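Prilley gets its October update 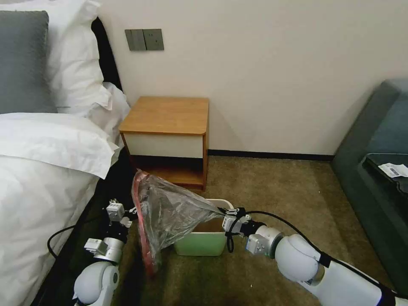
The October update for Prilley is out, and it adds the night shift mode that many of you asked for. You run the hotel with 11 guests and one worker, and every room must be ready before morning. My favourite new job is the small one – putting a clear bag with a red drawstring into a light green wastebasket. It pays 27 coins, and Ľubica Tóth already has the best score in our club.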